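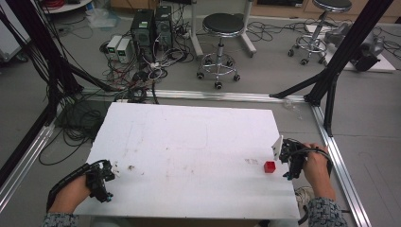
책상은 넓은 것보다 닦기 쉬운 게 먼저라고, 지난달 체험실에 다녀간 Gráinne Hanrahan이 그러더라고요. 저도 그 말에 고개를 한참 끄덕였어요. 안녕하세요, Brellum에서 작업실 가구를 맡고 있는 Bianka Boros입니다. 보도자료라고 하면 다들 딱딱하게 쓰시던데, 저는 그냥 제가 말하는 대로 써 볼게요!

저희가 7월에 작업대 시리즈 'Vedima'를 내놓습니다. 알루미늄 프로파일 틀에 흰 상판을 얹는 방식이고요, 상판만 따로 살 수 있어요. 흰 판은 쓰다 보면 갈색 얼룩도 생기고 긁힌 자국도 남잖아요(저희 작업실 판도 딱 그래요). 그래서 한동안은 회색으로 갈까 고민도 했는데, 흰 바탕이어야 작은 부품이 눈에 잘 들어온다는 의견이 훨씬 많았습니다. 빨간 큐브 하나만 올려놔도 바로 보이니까요. 설문에 답해 주신 분이 293명인데 그중 색을 바꾸자고 하신 분은 54명이었어요.

의자 얘기도 빼놓을 수 없죠. 바퀴 다섯 개 달린 둥근 검정 스툴은 Blomqvist와 같이 준비했습니다. 등받이를 달아 달라는 요청이 꽤 있었는데 이번에는 안 넣었어요. 작업대 사이를 왔다 갔다 하는 분들한테는 없는 편이 편하더라고요. 등받이 있는 모델은 내년에 다시 이야기해 보려고 합니다.

그리고 바닥의 전선! 컴퓨터 본체에 전원 장치, 멀티탭까지 바닥에 두면 케이블이 금방 엉키지요. 틀 아래쪽에 거는 케이블 받침을 선택 품목으로 넣었습니다. 기존 틀에도 맞고, 조립은 육각 렌치 하나로 됩니다. 설명서는 Aoi Sasaki가 그림 위주로 새로 그렸어요.

첫 물량은 300세트이고 Hurnham 체험실에서 먼저 만나 보실 수 있습니다. 오전 10시에 문을 열어요. 취재나 대여 문의는 저한테 바로 주시면 되고, 제가 자리에 없으면 Ciarán Geraghty가 받습니다.

최근 소식
Hurnham 체험실 여름 운영 시간 안내
Blomqvist 스툴 바퀴 교체 방법
교체용 상판 규격표 업데이트
작업대 수평 맞추기, 자주 받는 문의 모음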